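Two-Arm Garment Handling Cell Now Open for Trial Bookings

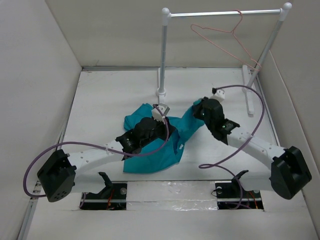 Textile Automation Unit, Cheetham Technical Institute

Jun 18, 2019

The Textile Automation Unit is pleased to announce that the Dredosik garment handling cell, supplied by Fenik, is available for trial bookings by member firms. The service is intended for laundries, rental clothing companies and returns centers that wish to see how their own garments behave under two-arm handling before they commit to a purchase.

The cell consists of two tabletop arms, each with a black gripper, working over a flat white surface inside a light-walled enclosure. A small rack with a metal bar stands at the back for hanging work. In the session illustrated, a teal garment is spread across the surface and its right portion is drawn up between the grippers, with the right-hand gripper closed on the cloth. A salmon-pink hanger is on the bar.

Colin Sedgwick, who leads the unit, conducted the acceptance review in May. His report finds the cell well suited to light knitwear and plain woven tops, and less so to heavy or lined items. "Members should bring the garments that give their staff the most trouble," Mr. Sedgwick said. "A clean, pressed sample will tell them very little about a working day."

The review also records several points that prospective buyers should note. Changing from one hanger shape to another requires the rack position to be taught again, and the supplier's printed manual covers this only in brief. Cable slack at the wrist should be checked at the start of each session. The control software was found to be clear and stable, although its error messages would benefit from plainer wording.

Trial sessions last 4 hours and include an operator from the unit. Firms may submit up to 30 garments per session, sorted by type and labeled with the company name. A short written report, with session video, is sent to the member after the visit. The fee is $3,049 for a block of 8 sessions, and single sessions may be arranged on request. Travel and return shipping of garments are not included.

Kovbridge site members may book through their usual contact. All other inquiries should be directed to Ruth Staniforth in the unit office – please state the garment types, the fabric content where known, and whether the work involves folding, hanging or both.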